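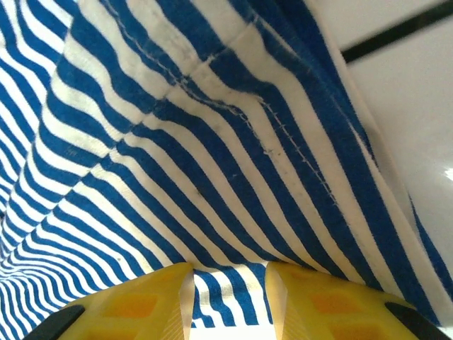 ENOVPORT, March – Course handout, Unit 3: Handling Soft Materials

Instructor: Hermenegildo Hinojosa
Lab: Gallegos Building, Tuesday section

Rigid parts keep their shape when a gripper closes on them. Cloth does not, and the methods used in Unit 2 for blocks and cans will need to be revised before they are applied to garments and towels. Students should read the whole handout before reserving time at the bench.

Stripes are useful to the person reviewing wrist camera recordings. Where the bands change direction abruptly, there is usually a fold or a seam, and the two must be labeled separately. A seam joins two panels and stays with the cloth; a fold can be moved. Label files use the Prunix format, with one entry per grasp attempt. 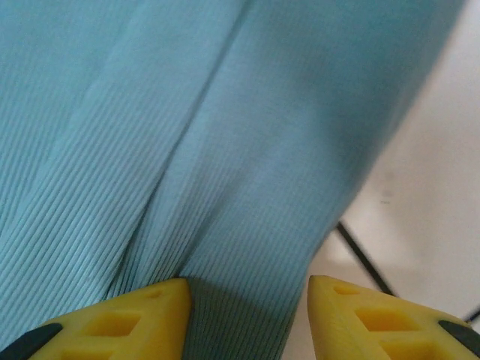 Ribbed knits call for closer attention. The ribs bunch and curve as the material gathers, and a shaded crease between the fingertips is easily mistaken for the edge of the cloth. When the edge cannot be identified with confidence, enter "unknown" – do not guess.

Each team will submit up to 200 labeled attempts, together with a written summary of no more than 2000 words. The summary should state how the starting position of the cloth was chosen, how a failed grasp was defined, and which attempts were left out of the count. Teams using the Bruvent controller must attach their settings file.

Work is graded out of 43 points. Late submissions require the written approval of the instructor.

Reading for next session: course packet, section on contact and friction.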